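## Before you spend money on a yard robot

I put off buying one for ages, and then I nearly bought the wrong one (the Vanside, lovely brochure, hopeless on warranty). So here's how I'd plan it now!

- **Price the whole year.** The Dranwood quote looked great at $3000 until I added the charger, the spare gripper pads and a cover. That came to another $251, and I hadn't budgeted a cent of it.
- **Write down your real jobs first.** Mine were carrying baskets, picking up after egg hunts and hauling weeds. Small stuff, so I skipped the heavy-lift arm.
- **Ask for a simulator trial.** Altari lets you run their arm in a pretend backyard for 12 days before you pay, and I learned more from that than from any spec sheet.
- **Test it on handles and rims.** Wicker is bumpy, and a gripper that's fine with a plastic bucket may not like it.
- **Buy in September if you can wait.** My local dealer, Rweyemamu, marks down the floor models once mowing slows, and I got 2 batteries for the price of one.

Oh, and measure your gate before you order. Mine needed new hinges, so add that to the budget too.
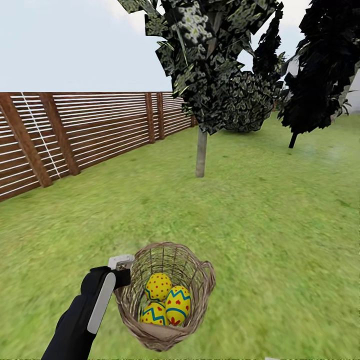
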